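How to plan the budget for a two-arm kitchen robot

Reading time: 2 minutes

Before you ask any supplier for a quote, write down the job. Mine was small: take dishes from the counter and the sink in an ordinary home kitchen. If the job is not written, every option in the catalogue looks necessary.

Step 1. Measure the place of work. Note the height of the counter, the depth of the sink and the distance from the floor to the deepest point the gripper must reach. Write also what stands permanently near the sink, such as bottles and a tall faucet. The arm needs space to go between them, and a longer arm costs more.
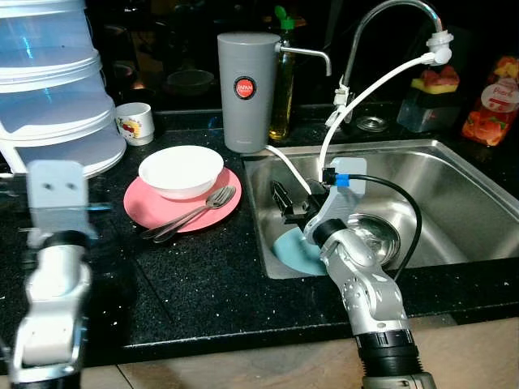

Step 2. Separate the budget in two parts. The first part is the arms and the base. The second part is everything that the price list calls accessories: grippers, fingers, brackets, cables, connectors. I had quotes from Irkel and Thiele. The Irkel arms were cheaper, but their accessories came to $2,383, and this number was on the last page only. Ask for one total, with tax and freight.

Step 3. Plan for spare fingers. Plates and bowls are hard objects and the fingers wear. A set from Voster cost me $258 and I ordered it together with the arms, so I paid freight once.

Step 4. Ask about water. Please ask in writing which parts may be splashed and which may not, and whether a protective sleeve is included. A sales person will say "no problem" on the telephone, but this is not a specification.

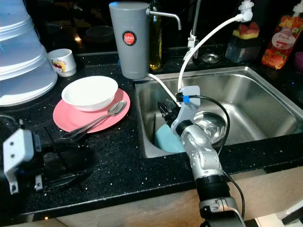 Gripper working inside the sink, with the cable in a loop beside the arm.

Step 5. Check the cable length. The cable must be long enough for the full reach and still not catch on the faucet. Longer cables were not in stock at Ludik when I ordered, and delivery was promised only for November.

Step 6. Keep a reserve. I put aside $1,000 and most of it went to the stand, which I forgot to measure.

Comments

tapwater_q: Did the freight price include unloading? Ours did not.

Reply from author: No, only to the door. Ask for it separately.

benchtop88: Step 4 is good advice. I would add the warranty, some are void after any water damage.

Contact | Copyright 2021 | Back to top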